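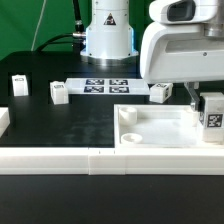 4. Second looks: what changes when reviewers go back

Section 3 dealt with first reviews. This one is about the same writers coming back to the same film later on, sometimes after a director's cut, sometimes for no reason except that a sequel was due. The material is the Ultetik archive, 404 reviews in all, by 16 writers who each covered at least one film more than once. Most wrote short. A few wrote very long. We kept both.

A note on terms first. "Return review" means any piece where the writer says, in so many words, that they have reviewed the film before. We did not go looking for hidden repeats. Benjelloun's earlier work on newspaper critics used a looser rule (same byline, same title, any date) and that pulled in a lot of reprints. Reprints are not returns. Reading them side by side is dull work and gives false agreement.

4.1 Praise for the director goes first

The strongest pattern, and the one we did not expect. In first reviews the director gets the opening paragraph. Career summary, the earlier hit, some line about vision. In return reviews that paragraph is mostly gone. What takes its place is casting, or pacing, or where the writer was living when they first saw the thing.

Take Rutomov. A superhero team picture, modest budget, seven leads, one villain with a cape. First reviews are close to unanimous that the director had "done well with what he was given" or some version of that phrase. The phrase is doing two jobs. It praises the director and it also lets the reviewer complain about the studio without naming anybody. When the same writers return, the phrase has dropped out, and the complaint has moved from the studio to the script. One writer who had blamed "meddling" for the flat middle act now says the middle act is flat, full stop, and that the train sequence should have come sooner.

We read this as a loss of sympathy and not as a change of taste. The writers still like the film. They rate it about where they did. They have stopped making allowances for it.

Ramadan reads the same pieces differently and her reading should be on record. She thinks the allowances were never about the director at all, they were a way to manage readers who had grown up with the comic and were ready to be angry. Once those readers moved on to other fights there was no one left to manage. Possible. The comments under the first reviews support her up to a point - they are long, they are cross, and the costume comes up constantly. Comments under the return reviews are thin and friendly. But two of the writers most given to allowances published in print only, in regional papers with no comment page, and their letters columns show nothing of the kind. So we hold to our view and leave hers open.

4.2 The supporting cast

Second looks find the small parts. Almost every writer in the set names an actor in the return review who was missing from the first one, and it is nearly always somebody with only a few scenes: the senator's aide, the school nurse, the man who sells the motorcycle. In Trusgate it is the landlady. She has one speech. No first review mentions her and the return reviews cannot leave her alone.

Some of this is plain hindsight. Actors in small parts get famous and then get noticed. We checked for that the simple way, by setting aside every performer who later had a lead role. The pattern holds without them. The landlady never had a lead role. She did radio, mostly.

Nakamura suggests that a first viewing of an ensemble film is spent sorting people out - who can do what, who hates whom, which one is the traitor - and that the sorting uses up the attention that would otherwise go to performance. On a second viewing the sorting is done. This fits what the writers say about themselves. "I was busy keeping up" is a common sort of remark, and it turns up for films that are not complicated at all.

It fits less well for Assunção, which has a cast of three and still shows the effect. There the newly noticed performer is the mother, who is on screen for much of the film. Hard to call that a small part. What seems to have happened is that the first reviews were all about the boy, a newcomer, and everything else was set around him. With a newcomer the reviewer has news to deliver. By the time of the return he's not news any more. We'd want more films of this size before saying anything firm.

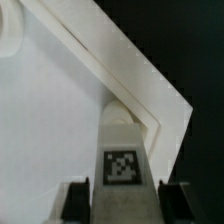 Vol. 16, No. 2, p. 404

Figure 2. Off-white angled part with a row of small stepped notches along its edge. Close view.

4.3 Endings

Short section becuase the result is weak. Writers who disliked an ending the first time tend to dislike it again, using other words. Writers who liked it often don't bring it up. There is one clear exception, the last scene of Rutomov, where the chess game was taken as a cheap hook for a sequel and is later held up as the best thing in the picture. The sequel did come, and it was liked, and we think that is the whole story. A hook that pays off stops being a hook.

Assunção goes the other way. Its open ending was called brave. On return it is called unfinished by some of the same people, and one writer says she had "filled it in myself and given him the credit." We have not found that remark, or anything near it, elsewhere in the set, but it names something that several of the others seem to be circling.

Cuts matter here and they're a nuisance. The longer version of Trusgate adds almost 15 minutes, most of it near the end, and the return reviews do not always say which version the writer watched. Where a review mentions the harbor we took it as the long cut, as there is no harbor in the short one. Where it doesn't we left the review out of this subsection. It stays in for 4.1 and 4.2, where the cut makes no difference we could see.

4.4 Ratings

Stars and grades moved very little. This surprised readers of an early draft, Ragab in particular, who asked whether writers were simply looking up their old score and repeating it. Some were. Several say as much. Others claim not to have checked and still landed in the same spot or half a star off. El Ouafi wrote to the living writers in September to ask about it and the replies were mixed: a few keep notebooks, one says he would be embarassed to change a grade in public, one did not remember the film.

So the rating is the steady part of a review and the reasons are what shifts. For anybody who uses star ratings as a stand-in for opinion (and much of the box office literature does) this ought to be a worry. Two reviews with the same grade, same writer, same film, can share no argument whatever. The first review of Trusgate in the regional set gives it three stars for its stunts and forgives the love story. The return gives it three stars for the love story and calls the stunts "loud." A table with a three in both columns shows agreement.

We do not have a fix. Coding for reasons by hand is slow, and our two coders split most often on exactly the cases that matter, where a writer praises one thing in order to get at another. Backhanded praise was the worst. "He did a fine job for a man with no interest in people" was coded as positive by one of us and as negative by the other, and we still don't agree.

4.5 What the archive leaves out

Writers who went back are not typical writers. They kept working, they kept their columns, or someone asked them for an anniversary piece. The ones who saw a film once, hated it and moved to another desk are not here. Anniversary pieces are also kind by habit - an editor does not commission a birthday essay to say the film was bad all along - and although we marked these where we could, a good many return reviews are anniversary pieces in all but name.

Genre is lopsided too. Comic book adaptations get revisited far more than comedies do, since every sequel is an excuse. We have one romantic comedy and its return review is mainly about the apartment. The next section takes the sequels on their own, starting with the second Rutomov film, where the reviewers had their own earlier opinions to deal with as well as a new director.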